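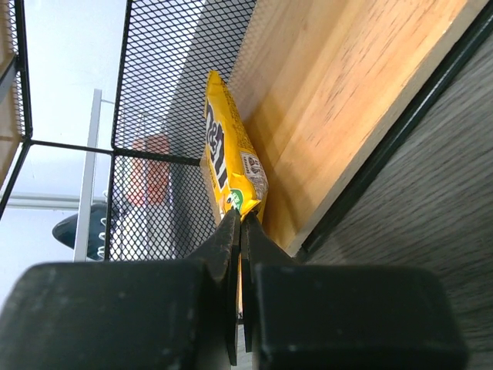

Printed fingers or the stock pads for crinkly wrappers?

Posted 8th December in Grippers and End Effectors

Trying to settle on a gripper for a small sorting cell and going round in circles. Have two here on loan. One is the Serov parallel, flat hard pads straight out of the box. Other is a Hladun with black printed fingers, kind of wedge shaped. Same arm for both, same wrist camera, same controller.

Job is picking up snack packets off a flat table and standing them in a mesh organizer. Bags of candy, that sort of thing. Nothing heavy. Serov grabs hard and fast but the wrapper slides out when I lift at an angle. Hladun holds better but is slower to close and I'm not convinced the tips meet square every time.

Budget only covers one and they want the loaners back in January. Anybody run both? Also open to suction if somebody can talk me into it.

posted by raruvdale_rob
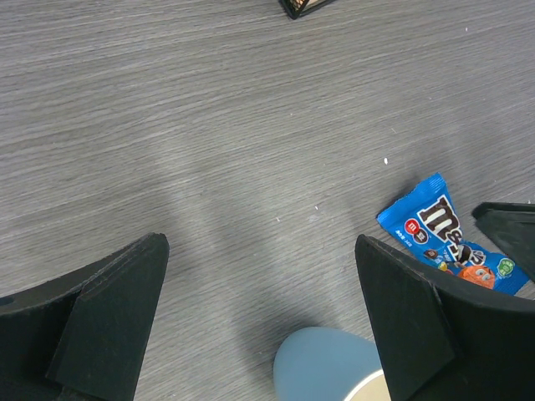
Wouldn't pick on grip force at all, pick on how the finger gets under the edge. Wrappers are mostly air with a crimp at each end, so a hard flat pad squeezes the air somewhere else and then you've got nothing to hold. Pointed tips are better for that, they go down either side and pinch low. Where it goes wrong is the approach – a packet lying at a slant like that blue M&M's one, tucked up by the right finger, and the finger comes down on top of it instead of beside it. Turn the wrist to match the long side first, then close across the narrow way. I was losing 9 picks out of 90 on the Serov before I did that, and most of those were just bad wrist angle. After that it was two.

Slow closing on the Hladun is a setting btw. Default speed is way down. Look in the controller under motion limits, not under the gripper page, took me a whole afternoon to find.

For the tips not meeting square, loosen both finger screws, close it on a flat strip of card, tighten again. Check it after a day of running. Mine drifted a bit on the left and then stayed put.

posted by makstead_bench

suction. done. we switched last year and never looked back, any cheap cup will do it

(edit: ok fair point below about creases, ours are boxes)

posted by dunnopick
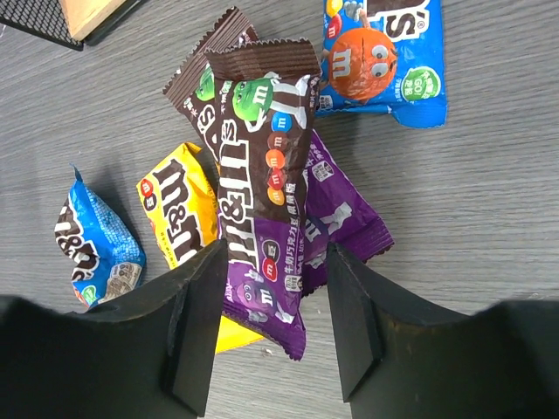 Teodoro Barrios

Have to disagree on suction for these. A cup wants something flat and a candy bag is all creases, you get a seal one time and then a hiss the next. Fine on boxes like he says.

Bigger thing for me is what happens when they're in a pile. Single packets on bare table, either gripper will do ok once the angle is right. Put a brown one half on top of another brown one, with a purple under the bottom end, and now the camera matters more than the fingers. Mine kept reading the two browns as one big packet and going for the middle of both. Swapping grippers did nothing for it. What helped was moving the wrist camera back a little so it saw past the fingertips, and taking a second look from a different side before commiting to a grab.

So test it like this before you spend anything. Same pile, same arm, swap only the fingers. Start with the top one, and put the mixed colors in, the yellow and light blue ones are easy to find and make your numbers look better than they are. Write down slips and double picks seperately. If it's mostly doubles, keep the cheaper gripper and put the money in the camera.

If it's mostly slips then get the Hladun. You can print new fingers when the old ones wear, can't do that with the Serov pads, they're bonded on. I do still use a Serov for bottles and it's good at bottles.

What controller are you on? The Makstead one has a grip check that reads finger gap after the lift, saves you a lot of trips to the organizer with nothing in hand. Off by default on mine.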